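Do lockers really keep things safe?

People say a locker keeps your stuff safe. Does it? Let's poke at that idea.

A locker is a cupboard made of thin metal. Thin metal bends. It will put off somebody who is just being nosy, but I wouldn't keep a crown in one.
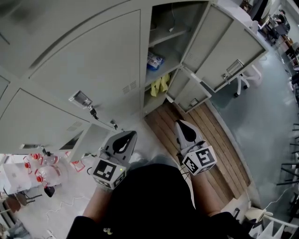
Then there is the lock. A padlock comes off and goes home in your pocket. A built-in lock stays put, and only the key moves. Either way, a lock does nothing at all if the key is left in it.
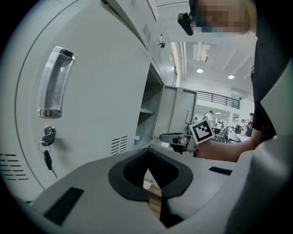

A locker key with its fob, in the lock.

What about the slots? Some children think they are for posting notes. They let air through. Adverts claim this stops smells. I doubt it. Tamara Gavrilă left a banana in her locker at Lalport swimming pool one September, and the slots shared it with everybody.

Shelves are meant to make you tidy. They don't. A shelf gives you two places to make a heap, and sponges, packets and cans will pile up as happily on one level as the other.
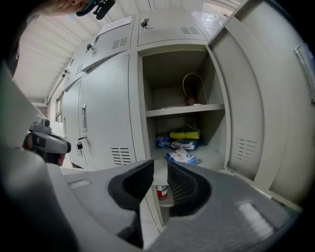 So try this test. Empty your locker, then put back only what you'll use this week. Is the door easier to shut?

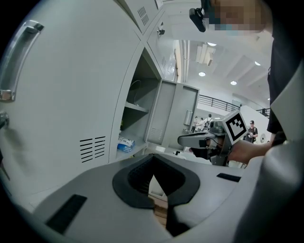 Are bigger lockers better?

Valentin Crăciun thinks so. His is still full.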